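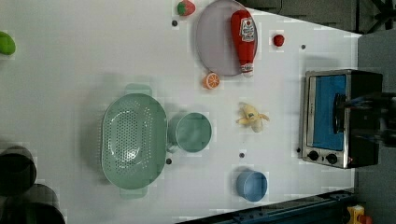
The Onov countertop induction burner gets a lot of praise from people who have owned it for a week. I've had mine since October, bought with my own money, and I'm less sure. The pitch is that a single burner can stand in for a stove in a small apartment. I already cook in tight quarters, with a small toaster oven at the edge of a white table and everything else fighting for what's left, so I was the buyer they had in mind. Or I thought I was.

First, the boiling claim. Onov says "twice as fast." Twice as fast as what, the box doesn't say. In my widest pot it took 9 minutes to get pasta water going, and my old coil burner took maybe a minute longer. Fine, but I wouldn't pay extra for that minute.

Second, the low settings. Level 1 pulses. It runs hard for a few seconds, shuts off, then kicks in again, and a milk sauce will catch on the bottom if you walk away. My sister Mirta has the Garrido, an older and uglier thing, and hers holds a simmer with no drama. I borrowed it over a Saturday to be sure I wasn't imagining the difference. I wasn't.

The touch panel is my biggest complaint. A drop of water on it and the burner beeps and quits. Who designs a cooking surface that can't get wet? There's no knob, so you tap the plus sign over and over with a damp finger and hope.

Now the good part. It cleans up with one wipe, the fan is quieter than I expected, and it has never tripped the breaker, even with the kettle going. The cord is long enough too — I wish more companies bothered.

The store page shows 2,847 ratings, of which 2,310 are five stars. I read through the most recent ones, and plenty were written before the person had cooked anything. "Looks great, can't wait to try it" is not a review. The low ones mention the panel again and again.

Would I buy it again? At the sale price, maybe. At full price I'd look for a used Garrido and put up with the looks.

Iara Tapia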